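Anum Kiani
7/1/18

Day 3 of clearing my late aunt's flat in Cluvedton. She kept every biscuit tin she ever met. None of them contain biscuits.

Tin one: buttons. Tin two: smaller buttons. Tin seven: a note saying "buttons are in the other tin".

Naveed Sethi has come over from Bastby to "help with the lifting". So far he has lifted a kettle.

 I had a star phase myself, then hearts, then a long sulk.
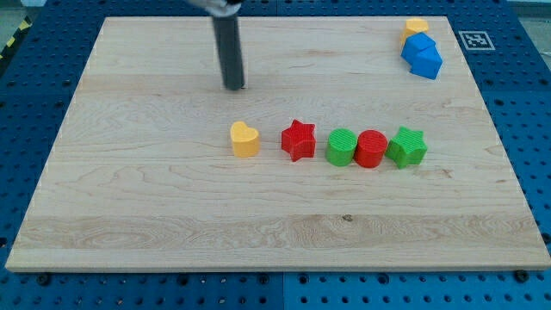
Anyway, the man from the charity shop says they can take the tins but would rather not have the buttons. I asked if he'd take Naveed. He's checking.

Also found: a receipt for 373 curtain hooks. The flat has blinds.

The bus home goes the long way through Noonan, so I'll have time to think about what I've done, which is agree to keep the buttons.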